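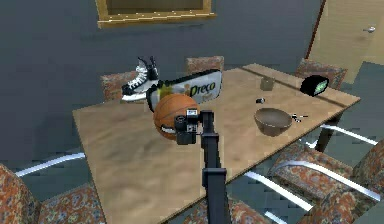 January 5, 2018

I have spent most of the evening unfollowing people, and I feel like I should write down why before I talk myself out of it. It started with the series finale, of course. I was still two episodes behind on Truraretti (we always watch it together, Floor and I, and she's been on nights all week), and I opened my phone over a bowl of soup and there it was, the whole ending, from a man I knew in college and haven't spoken to in years. He wasn't even being mean about it! He was just excited, and I can't really blame him, but I put my spoon down and thought, why am I reading this man's every thought at dinnertime?

So I made tea and went through the whole list. Some of it was easy, like the bakery in a town I moved away from, and that account that only posts quotes over sunsets. Some of it took me ages. I kept my cousins, all of them, even the one who argues. I kept Triin Krūmiņa, who I have never met in person but who has answered more of my sourdough questions than anybody living, and who sent me such a kind note in August when the dog was sick. 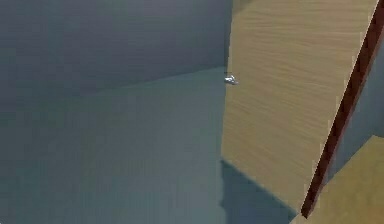

Later, almost bedtime

Still at it. Triin wrote back to say I should just try Desby like she does, where you sort people into small circles and only see the circle you feel like seeing. I signed up, and it wanted my phone number and my birthday and then it offered to invite everyone I have ever emailed, including my dentist. I said no to that very firmly. I have 4 followers so far and one of them is Triin, bless her.

I also muted the word "Truraretti" on the old account, plus "Alvarado" and "Oren," as they're the two characters everyone is so worked up over. It works nicely except that my brother-in-law is named Oren, so now I'll miss the baby pictures until we've finished the show. I'll have to call him on the phone, and I owe him a call anyway.

Floor gets home at seven. I haven't told her what I know about the ending, and I'm going to have to practice looking surprised.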